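Vuneck Gatekeeper DNS Filter
Network-wide blocking of adware, phishing and fake support pages for homes and small offices 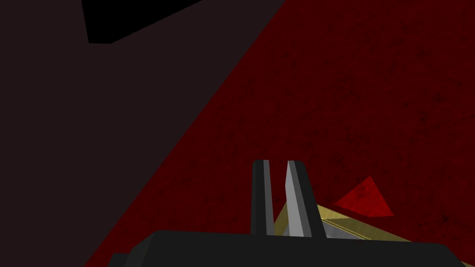 Overview

Vuneck Gatekeeper is a small network appliance made by Dretano. It plugs into your existing router and checks every domain name that the devices on your network ask for. Requests for known adware servers, phishing pages and fake support sites are refused before the page loads. Everything else goes through as usual.

There is no software to install on computers, phones or tablets. Any device that gets its network settings from your router is covered, including printers, smart TVs and guest phones. Devices that use their own DNS settings, or that connect through a VPN, are not covered unless you change those settings. See "Devices that bypass the filter" further down this page.

Gatekeeper replaces the Vuneck Relay, which is no longer sold. Relay units in service will keep receiving list updates.

What it blocks

The filter works from lists. Each list can be switched on or off from the settings page, and you can set different choices for different groups of devices. The lists supplied with the unit are:

Adware delivery. Domains that serve bundled installers, unwanted browser extensions and forced search pages.
Fake support. Domains that show false virus warnings and ask the visitor to call a phone number.
Phishing. Domains that copy the sign-in pages of banks, mail services and stores.
Command servers. Domains that installed malware contacts for instructions.
Push spam. Domains that ask to send browser notifications and then use them for advertising.
New domains. Any domain first seen within the last 17 days. Off by default.

The New domains list stops a lot of short-lived scam sites, but it also stops some good ones. Leave it off if people in your office often need to open sites for new clients or new events. You can also switch it on for one group only.

What it does not do

Gatekeeper does not remove malware that is already on a computer. If a computer has adware installed, the filter will usually stop the ads from loading, but the program itself stays in place and may slow the machine down or change browser settings again after you fix them. Clean the computer with a malware removal tool, then check the browser for extensions you do not recognize.

It does not scan email attachments, USB drives or downloaded files. It does not read the contents of web pages. A harmful file hosted on a large, well-known file sharing service will not be stopped, as the domain itself is not on any list.

Keep your antivirus program running.

Setup

1. Connect the supplied cable from the port marked NET to any free LAN port on your router.
2. Connect the power supply. Wait for the status light to turn solid green. The first start takes longer than later ones while the lists download.
3. On a computer connected to the same network, open the setup address printed on the card in the box.
4. Create an administrator password. The unit will not start filtering until this is done.
5. Open your router's settings and enter the unit's address as the primary DNS server. Leave the secondary DNS server blank, or enter the same address again.
6. Restart your devices, or disconnect them from the network and connect again.
7. Return to the setup page and click Run Check. The check page should report that test domains are blocked.

If you enter a different provider as the secondary DNS server, some requests will go there and will not be filtered. Most reports we get of "the filter works sometimes" come down to this setting.

Some routers supplied by internet providers do not let you change the DNS server. In that case, turn off DHCP on the router and turn on DHCP in Gatekeeper under Network > Address Assignment. Do not run both at once.

Groups and schedules

Devices appear in the device list as they connect. Give each one a name and put it in a group. The unit starts with a single group called Default, and you can add up to 18 more. A group has its own lists, its own allowed and blocked domains, and its own schedule.

A schedule can tighten or relax the rules at set times. It cannot turn off the Phishing or Command servers lists. To turn those off, use the main list page and confirm with the administrator password.

Allowing a blocked site

When a page is blocked, the visitor sees a plain notice with the name of the domain and the list it came from. On secure (https) pages the browser may show a connection error instead of the notice. In either case the request is recorded in the log.

To allow the site, open Log, find the entry and click Allow. Choose whether to allow it for one group or for all of them. The change takes effect right away, but the browser may hold on to the old result until it is closed and opened again.

If you believe a domain is on a list by mistake, click Report next to the entry. Reports go to our list team, led by Roxana Cusi. Please do not send screenshots of the blocked page. The domain name is enough.

Devices that bypass the filter

Some browsers and apps send their DNS requests over an encrypted connection to a provider of their own choice. Gatekeeper cannot see these requests. You can turn the feature off in the browser's settings, usually under Privacy or Network. The setting has different names in different browsers, and an update may switch it back on.

Work laptops that connect through a company VPN will normally use the company's DNS servers while the VPN is active. We recommend leaving these alone.

Logs and privacy

The log is kept on the unit and is not sent to Dretano. By default, entries are deleted after 100 days. You can choose a shorter period or turn logging off. If logging is off, the Allow and Report buttons are not available, and you will need to type domain names by hand.

The unit contacts our update server to fetch lists and firmware. It sends its serial number and firmware version, and nothing about your browsing.

Specifications

Model: Gatekeeper 2081
Network: one gigabit Ethernet port
Wireless: none
Power: external supply, included
Cooling: passive, no fan
Mounting: desk or wall, two keyhole slots on the base
Administration: web browser on the local network
Remote administration: not available

In the box

Gatekeeper unit
Power supply
Ethernet cable
Setup card
Two wall screws with anchors

Updates and subscription

List updates are included for the first year from activation. After that, a yearly subscription is required to keep receiving new entries. If you do not renew, the unit goes on filtering with the last lists it downloaded. Your own allowed and blocked domains are not affected.

Firmware updates are free for as long as the model is supported. Firmware released on 20 August 2018 fixes a fault where schedules running past midnight ended early. Units made before that date will offer the update during setup. Import of settings from the Vuneck Relay is planned for the September release.

Accessories and related products

Holmgren rack shelf. Holds two Gatekeeper units side by side. Screws included.
Modton backup power unit. Keeps the filter and a small router running through short power cuts.
Vuneck Gatekeeper spare power supply. Same part as supplied in the box.

Warranty and returns

The unit is covered for two years against faults in materials and manufacture. The power supply is covered for one year. To return a unit, contact support for a return number first and reset the unit to factory settings before packing it. Resetting erases the log, the device names and the administrator password.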